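Folding jeans so that they stand up in a drawer

The drawer is 75 cm wide inside and 60 cm deep, and it used to hold seven pairs of jeans in two flat stacks. Taking out the bottom pair meant lifting the rest, so the same two pairs got worn from October until May. I have gone over to upright folding.

Method, for a straight leg in ordinary denim:

1. Do up the button and zip. Empty the pockets.
2. Lay the jeans face up and pull the side seams straight.
3. Fold one leg over the other, back pockets outwards.
4. Tuck the point of the seat in, level with the inside leg.
5. Bring the hem up to just short of the waistband.
6. Fold in thirds from the doubled end.

Step 2 takes longer than all the others together. Denim that has been dropped in a heap holds its creases, and if the seams are not straight before the first fold the error doubles with each one after it. I flatten by hand, from the waistband down, and leave the hems until last. Rolled hems have to be unrolled first, otherwise the finished block is thicker at one end and leans over.
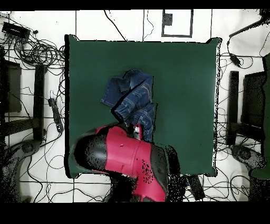
Lazarević wrote in after the shirts post to say that thirds are wrong for heavy denim, that the block springs open within the hour, and that halving twice gives a flatter result even if it wastes some height. I tried it on the two heaviest pairs. They do stay shut. They also stand too tall for my drawer, which has a rail across the front, so those two now lie on the shelf and the other five are in thirds.

Spacing matters more than I expected. Packed tight, the blocks hold each other up, but pulling one out drags its neighbour with it. A gap of roughly two fingers at the end of the row fixes this. I cut a divider from an old Birkunden shelf insert to close off what was left of the width, and socks went behind it.

Stretch denim is still unsolved. It folds easily and will not stand at all. Rolling works, though the rolls come undone when the drawer is shut hard.

Next: jumpers, same drawer unit, one level down.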